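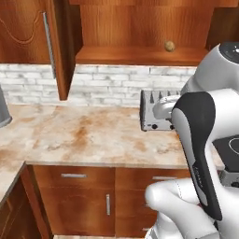
スライド1 シミュレーション内のキッチン。トースターに手先を伸ばすアーム(レンダリング画像)

発表者ノート(持ち時間13分、質疑は別)

スライド1
表題と所属を読み上げたら、すぐ本題に入る。今日の話は模倣学習用のデモ収集に限る。方策の学習結果は最後に少し触れるだけ、と先に断っておく。
画像はキッチン環境の一場面。対象物はトースター、背景は白っぽいレンガの壁と木目の収納。左上の吊り戸棚の扉が開いている点に注意を向ける。スライド4で再び使う。

スライド2 収集系の構成
環境生成はTindus、操作入力と記録はPumine。どちらも社内の名称なので、初出時に一言で説明する。
Pumineが書き出すのは関節角、手先の位置姿勢、グリッパ開度、物体の状態、操作指示文。画像は記録時には保存せず、後から状態列を再生してレンダリングする。カメラ位置や材質を変えた画像を同じデモから何度でも作れる。
ここで「実機のデータか」と聞かれることが多い。本日の数字はすべてシミュレーション。

スライド3 タスクと件数
タスクは9種類。トースターのボタン操作、引き出しの開閉、扉の開閉など。一覧はスライドにあるので読み上げない。
採用したデモは全タスク合計で214本。操作者は7人。操作者ごとの内訳は予備スライドに回した。
採用条件は二つ。終了時の物体状態が目標を満たすこと、途中に物体の貫通判定がないこと。所要時間では切っていない。遅いデモを落とすと、接触直前の微調整が減る。

スライド4 初期状態の散らし方
初期の収集では、扉と引き出しを全部閉じた状態から始めていた。この設定で学習した方策は、扉が開いているだけで手先の軌道が乱れた。扉そのものには触れない配置でも起きる。
現在は対象外の扉と引き出しの開度も乱数で決める。ただし、開いた扉がアームの初期姿勢と干渉する組み合わせは生成時に捨てる。
材質も環境ごとに替える。天板の石目、収納の木目、壁の種類。照明は今回の条件に含めていない。
(スライド1の画像に戻す。扉の位置をポインタで示す)

スライド5 接触前の区間
トースターのような小さい操作対象では、手先が本体を隠しやすい。画像でも本体の右側が指で隠れている。固定カメラ1台の入力だけで指先と操作部の相対位置を推定させるのは厳しい。
対策として手首カメラの画像を追加で再生した。デモを取り直す必要はない。
接近区間と接触区間の境界は、手先と対象物の距離で自動的に付けている。閾値は物体ごとに設定。全物体共通にした版は、引き出しの取っ手で境界が早すぎた。

スライド6 失敗デモの扱い
不採用分も消さずに残す。指示文と実際の操作対象が食い違ったものには、指示文を書き直して採用に回せるデモがある。書き直しは別の操作者が再生画像を見て行う。元の文も記録に残す。
貫通で落ちたものは復活させない。物理の設定を変えて再生しても、元の操作が意味を持たなくなる。

スライド7 外部環境への移植
Starkeoの住宅モデルに同じ手順を移す作業を1月に始めた。取っ手の座標系の向きが統一されておらず、変換表を手で作っている。進捗を聞かれたら、キッチンのみ着手済み、居室は未着手と答える。
手順書は共同研究先のProcházkaにも渡してある。先方の結果には触れない。

スライド8 学習結果(時間が押したら飛ばす)
初期状態を散らした版と閉じた版の比較。グラフの縦軸は成功率、横軸はデモ本数。評価用の環境は収集に使ったものと材質が重ならないように分けてある。
両版のデモ本数は揃えた。操作者の構成は揃っていないので、差を全部初期状態のせいにはできない。質問が出る前に言う。

予備スライド
A 操作者別の採用本数
B 記録ファイルの項目一覧
C 距離閾値の一覧。単位はミリメートル。旧版の資料はメートル表記なので、並べて見せるときは換算を確認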